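Brotby clear bin, small, stackable

Sold singly or as a set with the Prenon insert. Catalogue number 708.

I've been selling storage out of the same little shop for long enough to be fussy about plastic boxes, and I'm very fussy about this one. My own kitchen has a run of them along the shelf over the kettle (tea bags, stock cubes, the good rice, the bad rice) and there's another lot in the craft cupboard holding ribbon and glue sticks. I didn't set out to own that many. I took two home to try and then kept going back for more!

What you get is a plain see-through bin, rectangular, with straight thin walls and a raised rim all the way round the top. The base is a touch narrower than the opening, so one bin sits on top of another and stays put when you nudge it. You can see what's inside from the front and from the side, and that was the thing that won me over. I used to write labels for everything and then never change them, so the jar marked 'sultanas' had drawing pins in it for years.

The plastic is on the light side. If you want something to stand on, buy a stool. For dry food, bathroom bits, sewing things, batteries, seed packets and all the small stuff that ends up in the drawer you can't open, it does the job very nicely.

Sizes and stacking

We stock the small bin on this page, plus a medium and a long one (they have their own pages). All three share the same width, so a small will sit on one half of a long. I'd stop at three high with anything heavy in them. With cotton wool or tea bags you can go to four, though you'll be reaching over your head by then if they're on a wall shelf.
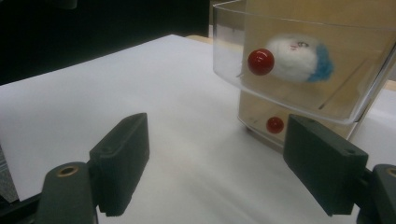
I do my sorting on a white surface whenever I can. Clear boxes show up every crumb and smear on one, and it's much easier to spot the lost button or the one lentil that got away. A white board or a big sheet of card on the kitchen table works fine, then you can pick the whole thing up and tip the rubbish straight in the bin.

If you're doing a whole cupboard, take everything out first and get the bins washed and dried before you start filling. I know it's tempting to do one shelf and see how it looks. I've done that and ended up with four lovely boxes of pasta and nowhere for the tins.

The Prenon insert

This is a thin divider that drops inside the small bin and splits it into two. It isn't fixed, so you can slide it along to make one big side and one little side, and it lifts out for washing. I use mine for tea - ordinary on the left, peppermint on the right. It's also good for felt pens if you've got a child who likes them standing up by colour. The insert only fits the small bin. People do ask about the medium, and I've passed it on to the makers, but there's no sign of one yet.

Washing

Warm soapy water and a soft cloth. Please don't use a scourer, it'll cloud the sides and you can't get that back. I don't put mine in the dishwasher. A customer told me she'd run hers through the top rack every week with no trouble, and good for her, but the makers say hand wash and I'd be daft to tell you otherwise. Sticky price labels come off with a drop of cooking oil and a bit of patience.

What customers have said

Nidia Cárdenas bought 40 of them for the store cupboard at her café and sent me a very kind note: 'I can see when we're low on sugar from the doorway now. My only grumble is that they show fingerprints, so I've stopped picking them up by the front.' She's quite right about the fingerprints. Pick them up by the rim.

Another buyer found the small one a bit too small for a full bag of flour, and it is. You want the medium for flour, or decant half and keep the rest in the packet with a peg on it.

Buying a lot of them

Orders of 50 or more go out on our trade rate. Send me a message first and I'll check what's on the shelf, as I'd hate to take your money and then keep you waiting. We had 3,000 arrive in October and I thought they'd never shift, and now there's a decent gap in the stockroom where they used to be.

Lids are sold separately. They clip over the rim and you can still stack with them on. If the bins are going in a cupboard you may not want lids at all, and I only have them on the rice and the dog biscuits.

Goes well with

The Lemar shelf liner, which stops bins sliding about on a shiny shelf. You cut it with ordinary scissors. There's also the Quintero label set if you're more disciplined than I am - they peel off cleanly, so you can change your mind about the sultanas.

Delivery and returns

Small bins go out nested one inside the other with paper between. If one turns up cracked, send me a photo and I'll put another in the post, no need to send the broken one back. Unused bins can come back within the usual returns period, in their paper please.

Page last updated 4/5/23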